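June, a little before midnight

Still up, still grinning. Heston finally ran a whole evening without falling over, and I mean the simulator build, which I named after the street I lived on when I started all this. I sat down after dinner meaning to record a handful of examples and ended the night with 156 of them saved. My best before that was barely half!

The goal for Vemurach is 2000 episodes before I train anything serious on it. I had more than 700 in the folder this morning, so there's a long way to go, but for the first time it feels like a thing that will get done and not a thing I talk about. I drive the arms myself with the two hand controllers, and the software writes down what the cameras get and what my hands asked for. Then the model has to learn the one from the other. I know that's old hat to plenty of people. I still get a kick out of it every time.

Tonight was all in the brick room. I like that room. The walls give the model lots of straight lines to hold on to, and then there's that big dark opening that looks like a cave, with a black border all the way up one side of it.
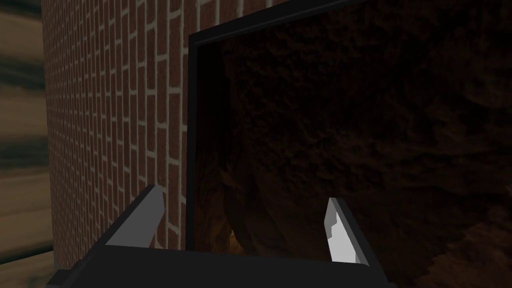 Gripper open, nothing in it, bricks on the left and dark rock straight ahead.

I got curious and spent far too long on close-up views like that one. So much of what the model gets is its own two fingers! I used to think of the gripper as something in the way, and now I want more of it, from every angle, open and closed, near walls and far from them. I wrote "more fingers" on a sticky note and put it on the monitor, which will make no sense to me in a week.

My left hand is much worse than my right. I played a few episodes back and the left arm wanders, stops, thinks, wanders again. I kept most of them anyway. Claltita (the sorting script, the one I rewrote in April) tossed the really bad ones, and it was stricter than I'd have been. Fair enough.

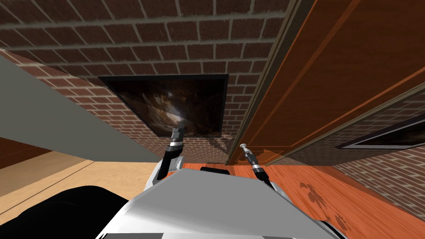
Both arms out, left fingertip over the bottom of the dark picture, right one just above the wood floor.

Tilted views are giving me trouble. I lose track of which way is up and my hands go the wrong direction for a second or two, and of course that gets recorded too. Maybe it's good for the model to have a bit of recovering in there. I want to try a small training run on 200 episodes with the wobbles left in, then the same number with them trimmed, and compare. That could be the whole of next week and I don't mind at all.

To do: charge the controllers, clear space on the Orbán drive, fix the file names that start with a blank. Also water the plants, they look awful.

Wrists sore. Bed.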